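How Does a Toaster Know When to Stop?

Bread goes in. Lever down. Click! Inside, thin wires get super hot and glow orange — that's what browns the bread. 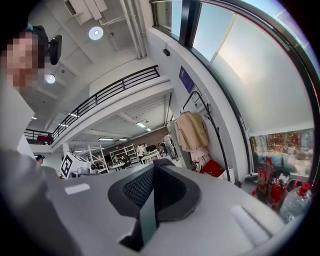 A little timer is running the whole time. Dial on 2? Short wait, pale toast. Bigger number, darker toast.

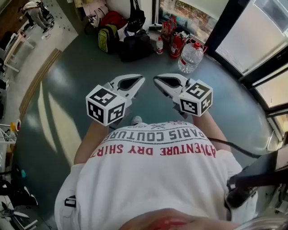

Why does it pop up?

A magnet holds the tray down. Time's up, magnet goes off, and a spring pushes teh tray up. Boing!

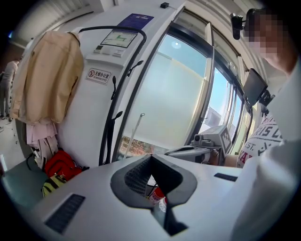 Photo: Liên Đàm

Never poke a fork in a toaster. Stuck bread? Get a grown up.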